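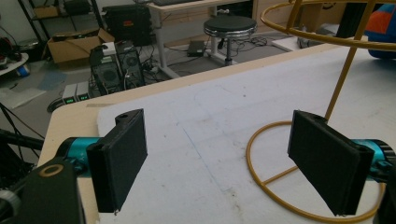

Los dos dedos de la pinza sobre la mesa de trabajo, con el soporte de alambre a la derecha.

Asunto: Re: Visita a Pindus, dudas antes de apuntarse

Hola a todos:

Contesto a la lista porque varias de las preguntas se repiten y así quedan en el archivo.

> Buenas tardes. Leo que en septiembre se repite la visita al taller
> de Pindus, en Mullolville. En la anterior no pude estar. ¿Alguien que
> fuera puede contar qué se ve exactamente? Trabajo en mantenimiento
> de líneas de envasado y no me interesa tanto una charla como ver
> el manejo de piezas. También quería saber si se puede tocar algo
> y si merece la pena el viaje, que desde aquí son dos horas largas.
> Gracias.

Yo fui a la anterior. Éramos 33 personas y nos dividieron en 2 turnos, uno a las diez y otro a las doce. La charla inicial dura poco, un cuarto de hora, y el resto del tiempo se pasa en el taller.

La parte de manipulación se hace con una pinza de mano. Tiene dos dedos negros impresos en 3D, enfrentados, cada uno montado en una articulación metálica de color azul verdoso. La persona que hace la demostración la lleva por la mesa, agarra la pieza, la levanta y la deja en otro sitio. Esos movimientos se graban y después se usan para enseñar la tarea a un brazo. El brazo lo vimos trabajar en la sala contigua, con las mismas piezas.

Las piezas son objetos corrientes. El que más tiempo ocupó en mi turno fue un soporte de alambre amarillo anaranjado, con base redonda y una varilla vertical. Parece fácil y da bastante guerra: la varilla es fina y, si los dedos no llegan bien alineados, el soporte gira en lugar de subir. La mesa lleva encima una plancha de espuma blanca. Pregunté por ella y me dijeron que la usan para que los dedos puedan bajar hasta el fondo sin golpear la madera.

Sobre las cifras, tomé nota de lo que explicaron. Para esa tarea llevaban grabadas 725 repeticiones. Una sesión normal dura aproximadamente 53 minutos, contando las pausas. No dieron porcentajes de acierto del brazo y, cuando alguien los pidió, respondieron que todavía los estaban midiendo.

Se puede tocar, sí. Al final de cada turno dejan probar la pinza a quien quiera. Pesa menos de lo que yo esperaba, pero cuesta acostumbrarse a calcular la distancia entre los dedos. Conviene ponerse pronto en la cola — en mi turno varios se quedaron sin probar.

El software de grabación es Flondel. Lo enseñaron en pantalla unos minutos, sin entrar en detalle. De Wannasri, que fabrica los dedos, no había nadie ese día, aunque me han dicho que en septiembre puede que vengan. No lo tengo confirmado.

Si el viaje compensa depende de lo que busques. Para envasado no vi nada que se pueda instalar mañana. Para ver cómo se preparan los datos de una tarea de agarre, y con qué piezas se atasca, a mí me sirvió.

Dos cosas prácticas. Llevad calzado cerrado, lo piden en la entrada. Y el aparcamiento de delante es pequeño, así que es mejor dejar el coche en la calle de atrás y entrar por la puerta lateral.

La inscripción se hace escribiendo a la propia lista con la palabra «visita» en el asunto, indicando el turno preferido.

Un saludo.

Imprimir este mensaje | Enviar por correo electrónico
Compartido 2 veces | 0 comentarios
Contacto | © Lista de Automatización de Mullolville | Volver arriba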